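How to sand and wax a wooden puzzle box that sticks in damp weather

Posted on October 16, 2020

Many collectors write to me with the same trouble. They buy a sliding puzzle box, it works well for some months, then the wet season comes and one panel does not want to move. In September I had two such boxes on my desk at the same time, so I made notes while I worked and put them together on this page.

The method is for boxes with sliding panels and for simple packing puzzles with a wooden tray. Please do not use it on burrs with very tight joints. A burr loses its fit very quickly, and you cannot put the wood back.

What you need

A soft pencil
Sandpaper, grit 400 and finer
A small flat block of cork or hardwood
Hard paste wax without color
Two clean cotton cloths
A dry room and some patience

Step 1. Let the box rest

Put the box in a dry room, away from the radiator and out of the sun, and leave it for 30 days. I know this is long. My first Calldale box became free after three weeks, and I was glad that I had not touched it with sandpaper. If the panel moves well after this rest, go directly to step 5.

Never put the box in an oven or on top of a heater. The outside dries first, the inside stays wet, and the veneer can crack along the grain.

Step 2. Find the place where it sticks

Open the box as far as it goes without force. Draw soft pencil on the tongue of the panel, on both sides, and move the panel back and forth five or six times. Take it out if the design allows this. Where the pencil mark has become shiny or has gone away, the wood is rubbing. 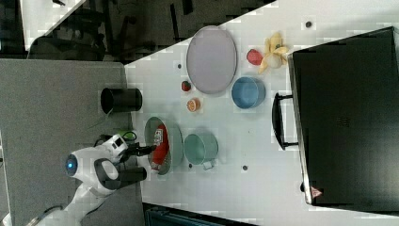
Usually the rubbing place is short, perhaps the length of a fingernail, and near one end. If the whole tongue is shiny, the panel has swollen over its full width and you should go back to step 1 for some more weeks.

Step 3. Sand very little

Fold the 400 paper around the block and make three light strokes over the shiny place, always along the grain. Wipe off the dust with a cloth and try the panel. Then three more strokes, if needed. I stop when the panel moves with one finger but still does not fall when I tilt the box.

Do not sand inside the groove. It is difficult to keep the paper flat there, and in boxes with a hidden lock you may touch the small pin. On my Undano box the pin is only a little thicker than a toothpick.

Step 4. Clean

Blow the dust out of the groove, then pull a folded piece of cotton through it. Dust that stays inside mixes with the wax and makes a gray paste – I had to clean one box twice for this reason.

Step 5. Wax

Take a very small amount of wax on the cloth and rub it on the tongue only. Wait 20 minutes and polish with the second cloth. Move the panel ten times, wipe again, and close the box.

Oil is not a good choice here. It goes into the wood, and the panel can swell again.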